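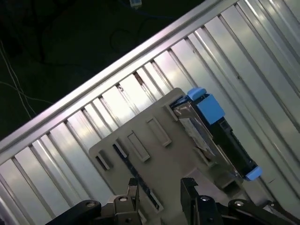
1. Introduction

This report covers the thermal and acoustic behaviour of ribbed metal roofing on small outbuildings. The work was done by Cristian Tello and Sota Ichikawa as the second-semester project in building services. The test building was a storage shed at the Nedwood campus, which the grounds department agreed to leave unheated and closed for the length of the trial.

Ribbed sheet is common on sheds, carports and farm buildings because it spans a long way for its weight. Its drawbacks are also well known. It heats quickly in direct sun, cools quickly at night, collects condensation on the underside and is loud in rain. The aim was to find out how much of this could be corrected with a single layer of insulation fitted below the sheet, and whether an air gap made a measurable difference.

2. Test arrangement

The roof was divided into three bays of equal width. Bay A was left bare. Bay B had Gevetano foil-faced blanket fixed hard against the underside of the sheet. Bay C had the same blanket, hung on battens so that a ventilated gap remained between the blanket and the metal. The bays were separated by vertical partitions of rigid foam taped at the joints.

Each bay had one surface probe on the underside of the lowest layer and one air probe hung at head height. All six probes were wired to a Tamura logger set to record every ten minutes. The logger stored 1437 sets of readings before it was taken down in September. Readings from the first afternoon were discarded, as the partitions were still being sealed.

Sound was measured with a hand-held meter on a tripod in the centre of each bay. Natural rain was too variable to compare one bay with another, so a spray bar was built from irrigation pipe and moved across the roof. Flow was held constant using a valve at the tap.

3. Temperature results

Bay A followed the weather closely. Its surface probe rose soon after sunrise, peaked in the early afternoon and fell below outside air temperature on clear nights. The fall below air temperature is explained by radiation from the sheet to the sky.

Bay B was slower to respond and had a lower peak. Bay C had the lowest peak of the three, and the difference between B and C was greatest on still, sunny days. On overcast days the two could not be separated within the accuracy of the probes.

Condensation was recorded by inspection at 7 a.m. Droplets were found under Bay A on most clear mornings. None were found on the exposed face of the blanket in B or C. The upper face of the blanket in Bay B could not be inspected without removing fixings, and this is a gap in the data.

4. Sound results

Both insulated bays were quieter than Bay A under the spray bar. Bay B was slightly quieter than Bay C. We attribute this to the blanket damping the sheet directly where the two are in contact. A repeat test with the spray bar turned through ninety degrees gave the same order.

5. Cost

Blanket for one bay cost $342. Battens and fixings for Bay C added to this, and labour took nearly twice as long as for Bay B, mainly due to working overhead between the purlins.

6. Limitations

Only one building, one roof pitch and one sheet colour were tested. The partitions did not fully stop air moving between bays, and the centre bay was probably affected by both neighbours. The Tamura probes were checked against each other in an ice bath but were not calibrated at higher temperatures.

7. Further work

A longer trial through winter is recommended, with a humidity probe placed above the blanket in Bay B. The logger and spray bar have been returned to the store, and the wiring diagram is in Appendix B.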